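Data > Sport and fitness > Obstacle racing

# Firnstead Course Attempts

Attempt records from the Firnstead indoor obstacle course, kept by the Indine climbing and ninja club. One row per attempt, with a result for every obstacle. Maintained by Brodie Hollis. Timing code by Jannik Ackermann.

Last updated: 22 September 2024

## What is in it

The set holds 373 attempts by adult members who agreed to have their runs kept. Juniors are left out, and so are open days, when the course is shortened and people help each other over the wall.

Files:

- `attempts.csv` – one row per attempt
- `obstacles.csv` – one row per obstacle, with the dates it was in use
- `layouts.csv` – the running order for each layout
- `notes.txt` – free text from the person on the clock, tidied for spelling only

## Fields in attempts.csv

- `attempt_id` – a plain running number, with gaps where a member asked to be removed
- `athlete` – a random code, the same across all of that person's runs
- `layout` – 2, 3 or 4 (see below)
- `time_s` – seconds from the start mat to the buzzer, blank if the run ended early
- `last_cleared` – the short name of the last obstacle cleared
- `fall_type` – `grip`, `foot`, `timeout` or `other`
- `retry` – `y` if the athlete had already run that session

A blank `fall_type` means a finished run. In older rows it can also mean the timekeeper forgot to fill it in, so check `time_s` as well.

## Layouts

Layout 2 was the one in use when we began writing things down properly. Layout 1 was only ever on paper and the sheets are too patchy to use. Layout 3 moved the salmon ladder ahead of the cargo net, which slowed nearly everybody. Layout 4 came in during January and swapped the old ring swing for the Grimshaw, a pair of hanging wedges named after the member who built it.

Times should not be compared between layouts. The finish platform was also moved back when layout 4 went in, so even the warped wall split is a little different.
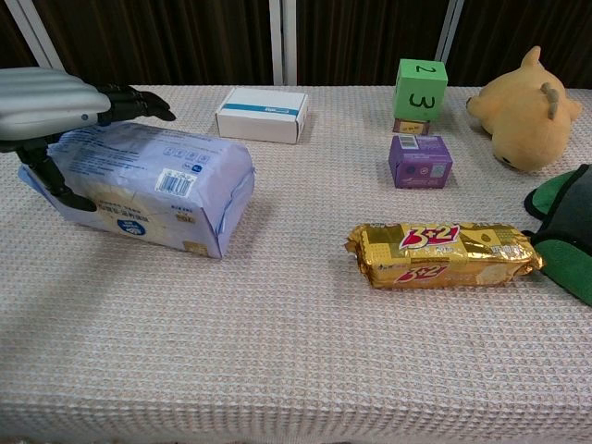

*Wrapped package on the waffle cloth.*

## How runs were timed

Layouts 2 and 3 were timed by hand with a stopwatch and written on a card. Layout 4 uses Ornov, our own small timing script, which takes its start from a pressure mat and its stop from the buzzer. The script and the stopwatch were run side by side for four sessions before we switched. The hand times came out slightly long, mostly at the buzzer end. We have not corrected them.

If the mat fired twice, the second start was used. These runs are mentioned in `notes.txt` under the attempt number.

## Known problems

- Some athletes ran on two codes after changing their membership. Three of these have been merged and there may be others.
- `timeout` was not a category in layout 2. Those rows say `other`.
- Wet shoes, chalk and new grip tape all make a difference and none of them is recorded.
- Strong members run more often than beginners, so finish rates look better than they would for a typical adult walking in.
- The quintuple steps were re-covered part way through layout 3. Foot falls drop after that – treat it as a change of surface before you put it down to training.

## Uses

Fine for coursework, plotting practice and working out where people tend to come off. Please don't try to work out who the athletes are. It's a small club and some of the times are well known to anyone who trains here.

We would not use it to rank people or to judge whether an obstacle is safe. Injuries are kept in a separate book and are not part of this release.

## Changes in this version

- Added layout 4 runs
- Renamed `fell_at` to `last_cleared`, with values shifted back by one obstacle
- Removed the body weight column, which hardly anyone had filled in

Corrections go to Brodie, with the attempt number and what you think is wrong. Questions about Ornov go to Jannik.

Filed under: Obstacle racing, Club data, CSV

© Indine climbing and ninja club | Contact | Back to top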